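Grindville Walkers and Talkers -- football supporters' newsletter, end of season round-up

31 May 2018

Well, we stayed up. I've had a fortnight to calm down and I still go a bit wobbly when I think about the last ten minutes against Sheehan Athletic, when we couldn't get the ball out of our own half and the whole of the far end was whistling for full time. Two wins from the last two games, after a winter when we couldn't buy one! I had us down as relegated by Christmas and I've been reminded of it by pretty much everyone I share a minibus with.

The turning point for me was the change at the back. Playing three centre halves looked daft on paper, and the first go at it in October was a mess (the less said about the cup tie the better), but once Peltosen came in from the reserves and started talking to people it all settled down. He's not quick. He just seems to stand in the right place, and he heads everything.
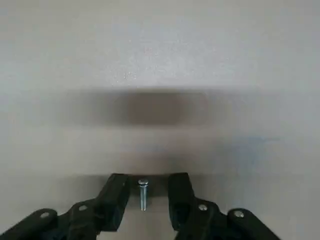 Up front it was a different story. We got 11 goals from open play after New Year and I reckon half of those came off somebody's shin. Corina Marinescu, who sits behind me and keeps a proper notebook, says we had more corners than anyone else in the bottom half and scored from hardly any of them. I believe her. Every one seemed to hit the first man, and you could hear the groan starting before the ball had left the ground.

Still, the crowd for the last home game was 2473, the best we've had since the promotion year, and you could tell. The queue for pies went right round past the turnstiles and the programmes had gone by the time I got there, so if anybody has a spare I'd be very glad of it -- mine's the only gap in the set.

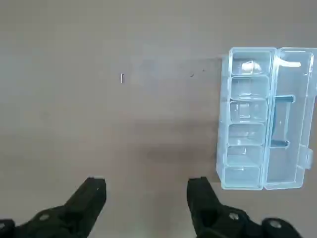 Clear plastic box with its lid open, on the tabletop.

Now then, the summer. The pitch is being reseeded as I write and we've been asked to keep off it, dogs included. The first friendly is away at Cisano Park, kick-off time still to be agreed, and there'll be a minibus if enough of you want one. Same pick-up as always, outside the library. Please tell me early this time, as I don't fancy ringing round on the morning again.

As for players, I only know what you know. The two loan lads have gone back, and I'd love to see the little winger again because he was the one person all season who made full backs look worried. The manager has said he wants a goalscorer and a left back, in that order. I'd have put it the other way round, having watched us get skinned down that side from August to May, but that's why he's in the dugout and I'm in row F with a flask.

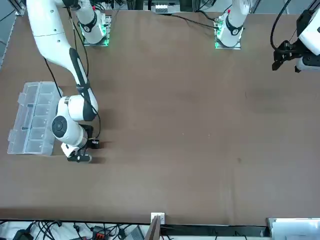
Season tickets are on sale at the same price as last year, and you can keep your old seat if you renew before the end of June. After that they go on general sale and I'd be sorry to see any of our row split up. Juniors still get in free with a paying adult, but they do need their own ticket now, so ask for it at the office and don't leave it until you're at the gate.

Player of the year, by our own vote, was Peltosen by a mile. He came along to the supporters' evening to collect his trophy, stayed till closing, and lost at darts to most of the room. Goal of the season was the volley against Sheehan, which I missed completely, having bent down to pick up my glove.

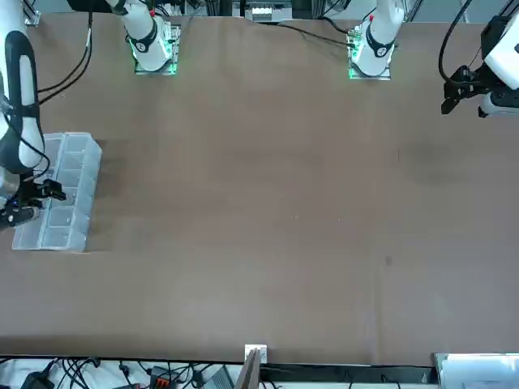 Anca Olteanu

One more thing before I forget. The away coach fund has a bit left over, and I'd like to put it towards a new banner. The old one has gone at the corners and the G has faded so badly that we spent most of the spring supporting a place called "rindville". Ideas for wording to me please, clean ones, before the first friendly. See you all in August!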